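Forums > The Trade > Selling Online > Postage and Packing

Overseas postage and the heavy book problem

E-mail this thread | Print this thread

foxed_endpapers
I've got 2,887 books listed at present and I'm thinking of switching off overseas orders altogether. The flat rate the listing site charges the customer assumes a book under a kilo. Anything over that and I have to write to the buyer asking for extra, and half the time they cancel. Then the cancellation counts against my completion rate. Last month I had 6 of these, all art or military history, all to North America. Has anyone dropped overseas and regretted it?

quartobound
I did it for a year and went back. Overseas was only a small share of orders but it was the better books. Nobody in my town wants a history of the Costine tramways, but a bloke in Wales paid full price for it and took the two companion volumes as well.

What I do now is set the weight on every listing over a kilo when I catalogue it. The site then quotes the proper rate before they order. It's slow work but you only do it once per book.

spinewise
Setting the weight works on some sites. On the other big one the field is there but the buyer still sees the standard rate until after checkout. I've reported it more than once and had the same form reply each time.

foxed_endpapers
That's the one I'm on. Would going back through the stock be worth it? A lot of it was catalogued before I owned a decent set of scales.

quartobound
Don't do the lot. Sort by size in your database, folio and large quarto first, and leave the paperbacks alone. I use Ashby and it lets you filter on the format field if you were strict about filling it in. If you weren't, filter on page count over 400 and you'll pick up most of them. 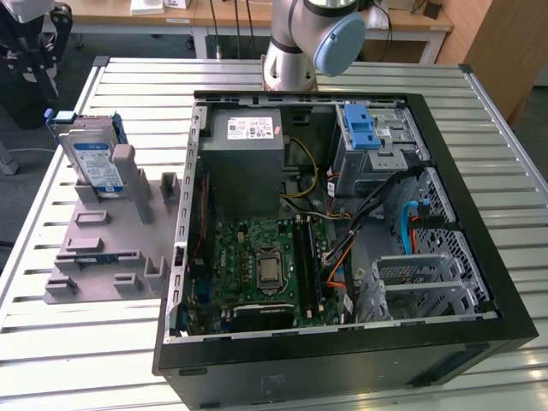
spinewise asked whether Ashby exports the weight in grams or kilos, as a whole upload of theirs once went through with every atlas listed at 2 grams.

quartobound
Grams. You have to tick the box in the export settings or it leaves the column blank. Check the first few lines of the file before you send it.

dustwrapper_dan
I'll disagree with all of this. I put the price of heavy books up to cover the postage and never ask for extra. Customers hate being asked. A $40 book becomes a $55 book and the local buyer either pays it or rings me, and if they ring I knock it off.

spinewise
The local buyer doesn't ring, though. They see the same book at $40 from Bridby and buy that one. I wouldn't want most of my customers subsidising a few in Canada.

dustwrapper_dan
Depends on the stock. If there are 14 copies listed, yes. If mine is the only one, no. Most of my heavy books are local history and there isn't a second copy.

quartobound
Fair enough for scarce titles. I wouldn't do it with general art books.

foxed_endpapers
Thanks all. I've pulled everything over a kilo from overseas for now and left the rest on. I'll weigh the big ones a shelf at a time over winter and put them back as I go. The scarce ones I might reprice the way Dan does.

One other thing. Is anyone still using the Dileo mailers? The last carton I bought seemed thinner than the old ones and I had a corner bumped on a book going only as far as Adelaide.

spinewise
I stopped at the last price rise. I cut down fruit boxes from the greengrocer and use brown paper over the top. Weighs a bit more, so keep that in mind when you're near the kilo.

dustwrapper_dan
Still using them for paperbacks. For anything with sharp corners I put a sheet of card either side first.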